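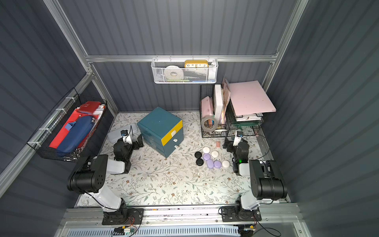 6 min read

What we learned at the Prydderch open day, and what we still can't put a price on

By Emrys Gwynne

Flalterance has money set aside for "handling equipment" in next year's budget, and for most of the winter that line has meant something different to everyone who reads it. Branwen Jarman thinks it means a better conveyor. Our directors think it means robots. So in February Branwen, Osian Parri and I drove over to Cledley for the Prydderch open day, to see the two-arm cell they build under the Plavance name and to come home with a figure we could defend.

We came home with half of one.

I should say what we need it for. Our small-parts room puts loose pieces into drawers and trays, by colour and by type, and closes them up ready for dispatch. It is dull work on a short run. A batch might last a morning and then the tray changes, the pieces change and the bench gets cleared. Anything we buy has to cope with that changeover, and it has to be set up by people who have a full day's work already.

The demonstration

Prydderch had chosen a task not far from ours. Two arms sit on a rail along the front of a metal-walled booth, and between them are a small teal drawer unit and some round pieces in black, white and lavender. The job is to get a drawer open and get pieces into it. Remo Thaler from their sales side talked us through it and was good company, and to his credit he didn't pretend the booth was a production line.

I liked that the work was split between two arms. With a light drawer unit on a bench, something has to steady the thing while something else pulls, and we have all watched a single-arm demo where the unit is screwed to the table so the question never comes up. Osian, who will be the one fixing it, liked the plain rail mounting and spent a long time bent over the front of the booth looking at how the bases were bolted down.

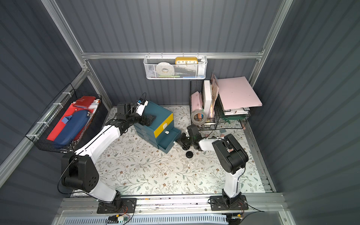 He also asked what happens when a piece is dropped. The answer was that a person sorts it out, and how often depends on the task. We asked for a drop rate on this task and were told one could be supplied. I have written that down as no answer, and I'll cross it out when a number arrives.

My other worry was speed. I had a stopwatch with me and felt rude using it, but I did use it, and the best thing I can say is that our packers needn't look over their shoulders this year. Remo's reply was that a cell keeps going through lunch. True enough, provided it doesn't stop at five past twelve and wait for somebody to come back from the canteen.

Then there is the reach. Everything the arms had to handle was in the middle of the mat, within easy range of both. Our trays are wider than that drawer unit and we stack them. Branwen asked whether the same arms would manage the far corners of our bench, and we were promised a drawing. A drawing is fine, though I'd sooner post them a tray and watch.

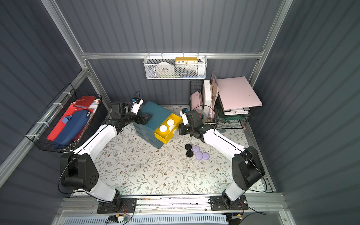

The two-arm booth at Prydderch: white pucks in the yellow drawer, black and lavender ones on the mat.

What is in the price and what isn't

The quoted price covers the arms, the grippers, the controller and the frame. Delivery is nine weeks from order. Support is included for the first 12 months and charged yearly after that, at a rate Remo would only give us "at renewal". I don't know how anyone budgets for that, and I have told him so in writing.

Outside the price, going by my notes:

Teaching the cell a new task. The first one is included. Later ones are either done by us, after a training course (extra), or by them, by the day (also extra).

Spare gripper fingers. Osian reckons we should hold a set from the start, as the fingers are what will meet the edge of a drawer at the wrong angle.

Cameras. Both arms carry a small one at the wrist, and replacements are priced separately. Ask how long a swap takes, and whether the cell has to be set up again afterwards. We asked and got two different answers from two people on the same stand.

Lighting. This one surprised me. The pieces are shiny, ours are shinier, and from close up a wrist camera has to deal with whatever the overhead lamps are doing. Nobody quoted for lights. Our small-parts room has a window down one side, and the sun comes straight through it until mid-morning.

Floor space. The booth itself is modest, but you need to get round it, and we'd lose the bench where returns are checked.

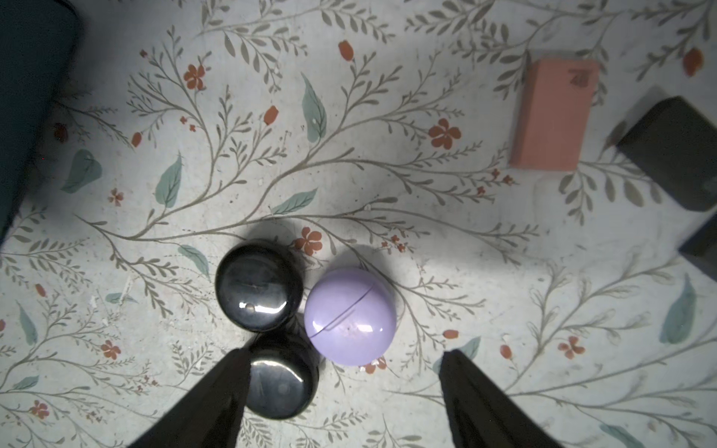
Renting first

There is a rental scheme, and it was the most useful thing we heard all day. You take a cell for six months, and part of what you pay comes off the price if you keep it. I went in thinking rental was for firms that couldn't make up their minds. Having seen the list of extras I have changed my view a little – we can't make up our minds, and I'd like to pay as little as possible for the privilege.

The catch is in the terms. Rental units come with one taught task, and the training course isn't included, so a customer with short runs like ours pays for the course anyway or rents a machine that can do a single job. Branwen read the sheet in the car and found that carriage both ways is ours as well.

What I am recommending

I have asked the directors to leave the equipment line where it is and not to place an order. Before anyone signs, I want Prydderch to have one of our own drawer units and a bag of our own pieces for seven working days, with Osian there for the last of them. I want the drop rate, the renewal charge and the time for a camera swap, all in writing. If the cell copes with our pieces under our kind of light, we rent.

If it doesn't, Branwen's conveyor is still on offer, and the quote is good until the end of the quarter. Osian has the unit boxed up by the loading door. Remo has said yes to the trial in principle, and we are waiting for him to name a start date.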